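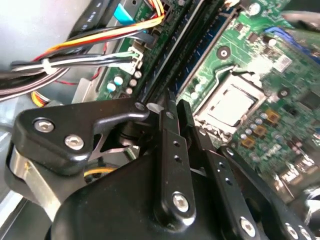
About our repair workshop

Vostau has been servicing small automation cells from its shop in Rumbridge since the days when most of our customers ran only one. We started with gripper repairs, and those still make up the larger part of our work.

Our own teardown cell, the Buzatu cell, works inside desktop computer cases. A two-finger gripper reaches in past the power cables to the memory slots and the processor socket. There is little room in there, so the setup has to be right.

How we look after it

The finger links are held by hex bolts. We check each one with a torque wrench every 2,000 cycles and look at the pivot joints at the same time. Worn links are replaced in pairs. The housing is wiped down at 4 p.m., when the shift ends, and the result goes in the cell log.

After any change of fingers, the operator teaches the reach points again at low speed. Cables are tied back before the arm goes in. A new case model takes around 32 minutes to set up, and the settings are saved under the model number.

What we do for customers

We keep 153 spare parts on the shelf in Rumbridge, mostly links, pins and bolts. Grippers can be sent in or dropped off at our Gevville counter. On-site visits are booked by phone. The shop is closed for stocktaking in the first half of January, but the phone is answered as usual.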